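Marble counters, two years in - regrets?

Posted in: Kitchens & Baths

sumathi_a
29/03/2024
We're redoing the kitchen in Illdale and I have fallen for white marble. Quote came in at $3,781 installed, against $2,216 for the quartz. My sister says marble is for people who don't cook. Talk me down or egg me on.

inskip_l
Egging. I've had mine 24 years. It's etched, it's stained, there's a ring from a lemon my brother-in-law left out in June of some forgotten year. It looks like an old bar in a good way.

LeannePick
Lionel, your counter looks like a crime scene and you know it. Get the quartz. I wiped up red wine at my old place within a minute and still lost.

declan_of
Depends on the finish. Honed hides etching, polished shows every drip. Also ask where the seams go. Mine landed right over the dishwasher and the steam has not been kind to it. White marble with a black dishwasher door and light brown wood:

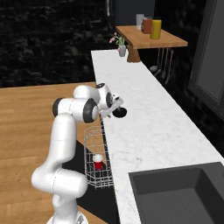
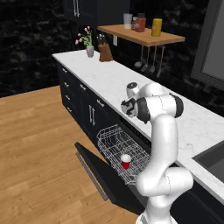
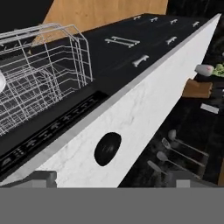
The seam question matters more than the color, in my opinion. Make the installer draw it on paper before anybody cuts. Mine "drew it in his head," and I paid for the gallery tour.

LeannePick
Steam is a sealing problem. A seam over a dishwasher is fine if they stick the vapor strip on the underside. Did they?

declan_of
They did not. I found the strip in the drawer with the takeout menus.

LeannePick
So it's an installer problem. I rest my case, although my case was quartz.

imogen_c
Disagree with everyone a little. We went with the Kamata sealer twice a year and it's been okay for water, useless for vinegar. Sealer stops stains, it doesn't stop etching. The showroom at Jumitholm told me otherwise with a very straight face.

sumathi_a
So if I get honed, move the seam, and ban lemons?

inskip_l
Keep the lemons. Ban my brother-in-law.

sumathi_a
Leaning honed. Going back Monday's opposite of soon, whenever the yard calls, to pick the slab. My sister has been informed and is not speaking to me.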